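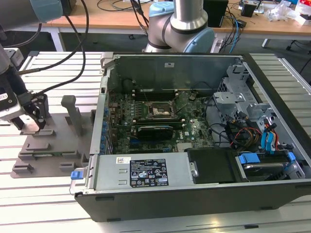
A desktop tower on its side with the panel off.

Guides > Wildlife > Reporting

News | Guides | Species | Contact

How to report a wild animal being kept as a pet

By Wilma Kerr
Saturday, December 23, 2023

The Letwood wildlife line took 2,212 calls this year. Many of them were about raccoons, foxes, parrots and small monkeys living in houses, garages and backyard cages. A good report gives an officer enough to act on without a second call.

Step 1: Write down what you know

Note the street address, the kind of animal and the dates you saw or heard it. If you aren't sure of the species, write the size, color and tail length. Put down whether it has water, shade and room to turn around. Keep what you saw separate from what a neighbor told you.

Step 2: Keep your distance

Stay at least 50 feet away and off private property. Don't feed the animal or try to open the cage. A fox or monkey raised by people can still bite, and one let out in a strange place may not find food. Two photos from the sidewalk are plenty.

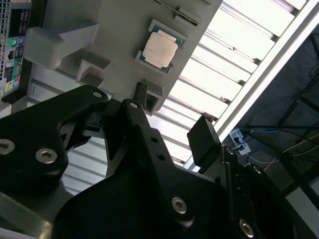

Step 3: Call the right office

Start with the state wildlife agency for native animals. Cats, dogs and farm animals go to county animal control. For an exotic animal, ask the state office which permit applies, as the rules differ by species. If the animal is hurt or loose, call right away and stay on the line.

Step 4: Send your notes

Most offices take reports by email or web form. Put the address in the first line and attach your photos at full size. Dorian Boyer, who reads reports at Letwood, asks people to leave out guesses about the owner. Ask for a case number and save it with your notes.
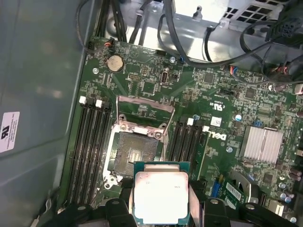 If you hear nothing after two weeks, call back and give the number. Officers usually can't tell you the result, but they can say whether the case is open. Add anything new you have seen, with the date. Reports can be made without a name in most states, though you won't get a reply that way.

Filed under: Wildlife Trade, Pets, Reader Guides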